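Hillgate Pet Lodge Opens Senior Wing for Dogs Who Have Stopped Pretending to Enjoy Fetch

HILLGATE, 21st June – Hillgate Pet Lodge will open a separate boarding wing for older dogs this week, after a long period in which its more mature guests made their feelings about puppies known by sitting on them.

The Gradau Wing, named for the street it backs onto, takes dogs aged nine and up. It has ramps where the main building has steps, rugs where the main building has tile, and a lights-out time that several members of staff have asked to adopt at home.

"We kept getting the same note at drop-off," said Colette Picard, general manager. "It would say 'loves to play,' and the dog would be standing there looking at the owner as if it had never heard anything so rude. A twelve-year-old beagle wants breakfast, a slow walk past the same bush, and then breakfast again if you can be talked into it."

The lodge asked its regular customers last winter what they wanted for their older pets, and 531 replied. The most common request was a softer bed. The second was that someone sit with the dog during thunderstorms. One customer asked whether the wing would take husbands, and has been placed on a waiting list.

Guests in the Gradau Wing get two short walks a day, with a third for anyone who asks at the door. Medication is given by the day team and logged on a card that goes home with the dog. Pills are offered in cheese. Dogs who have worked out the cheese will be offered peanut butter, and dogs who have worked out the peanut butter will be dealt with by Ohemaa Asante, wing supervisor, who has fifteen years in kennels and very quick hands.

"They all think they're the first one to hide it in the cheek," Asante said.

The wing was designed by Weidemann, the firm behind the lodge's cat rooms, which remain popular with cats in the sense that no cat has complained in writing. Each suite has a raised food stand and a low window. The windows face the parking lot. Staff had planned on a garden view, but in trials the dogs kept moving to the side of the building where they could watch people unload groceries.

Rates start at the same nightly price as a standard suite. Baths, nail trims and storm company cost extra. Being told you are a good boy is included, and is not limited to boys.

Owners can book a tour of the wing by phone or at the front desk. Dogs are welcome on the tour and are free to lie down partway through it.

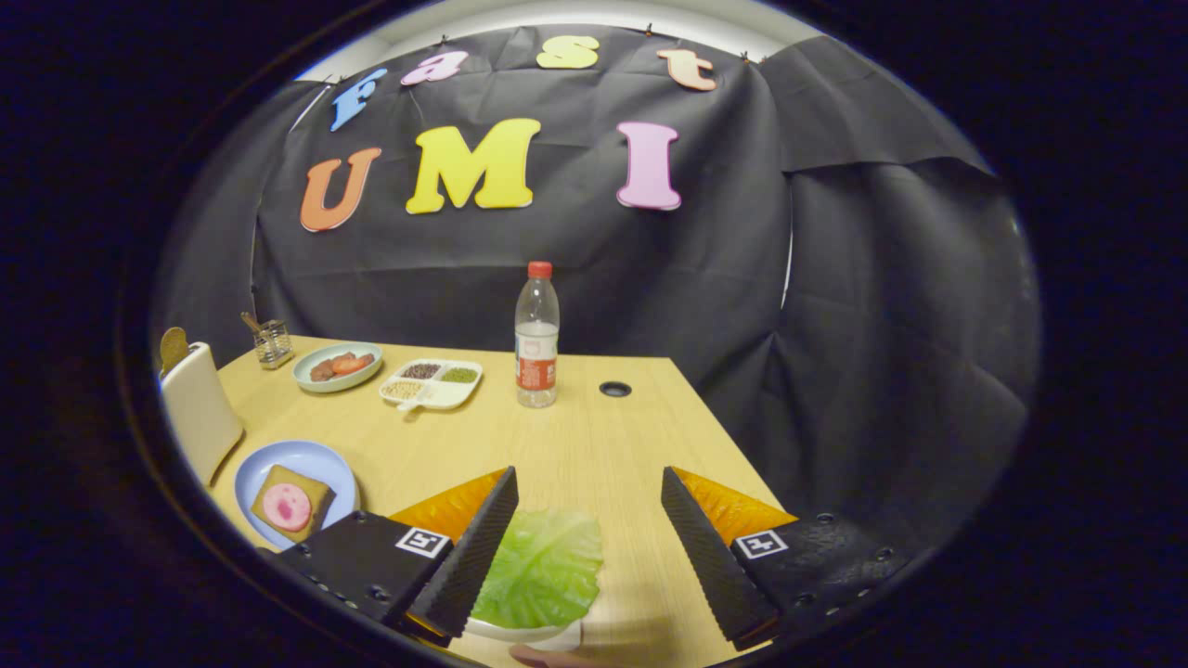
Colorful lettering on a black backdrop.

About Hillgate Pet Lodge
Hillgate Pet Lodge offers boarding, day care and grooming for dogs and cats. It is owned by Trarnia, a family company that also runs a feed store and, against advice, a goat.

Media contact: Anayeli Serrano, Hillgate Pet Lodge front office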